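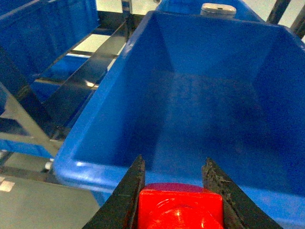
Blue storage bins at the Nollesness store, November.

Progress report: Nollesness parts store and sorting work
Prepared for the Najafi fund

Period covered

This report covers the second stage of the grant, from the delivery of the bins to the end of November. The first stage dealt with clearing the old shelving and was reported separately.

What the money was for

The grant paid for storage bins, labels, shelving repairs and staff hours to sort the small parts stock at Nollesness. Before the work began the stock was kept in cardboard boxes, many of them split, and staff at the Jandlow workshop often reordered parts we already held. The aim was to get every part into a bin with a known place and to have a written list that both sites could use.

Bins

We bought 67 blue plastic bins from Cadport in one order. They have smooth inner walls that slope in towards the floor, so small pieces collect at the bottom and can be seen from above. Two bins arrived cracked and Cadport replaced them without charge. The replacements took longer than we had been told, and this held up the last row of shelving.

The bins are larger than the ones in our original application. The smaller size had gone out of production by the time we ordered. The price difference was covered by the amount set aside for dividers, which we have left out for now. The result is that some bins look bare with only a few parts in them, and we expect to double up some of the slower stock next year.

Sorting

Sorting is done on the long bench by the side door. Each part is checked against the list, put into its bin and marked off. We started by sorting on size, as set out in the application. This did not work well because parts for the same job ended up on different shelves, and we changed to sorting by use after the first 3 rows.
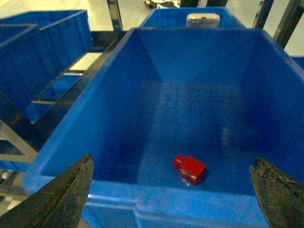

Small red parts have been the slowest group. Several types are close in shape and the old boxes had them mixed together, so each one has to be looked at singly before it goes on the list. We have asked Jandlow to send a marked sample of each type, and sorting of this group will carry on when those arrive.

Odd items that do not belong to any group go to the end of the bench and are dealt with at the close of the day. Anything damaged is written off and entered on a separate sheet, a copy of which will come with the final accounts.

Labels

The first batch of labels did not stick well to the glossy plastic and began to lift at the corners. We have changed to tie-on card labels. These cost less, but they have to be written by hand, and this has added 20 staff hours to the plan.

Spending

The bin budget is fully spent. Shelving repairs came in under budget and we would like to move the balance to staff hours to cover the labels. Please confirm in writing whether this is allowed.

Next steps

The remaining rows will be filled once the red parts are settled. The stock list will then be copied to Jandlow and tested there for a month before the final report.

2 comments
Share this page
We use cookies to improve your visit. By continuing to use this site you accept our use of cookies.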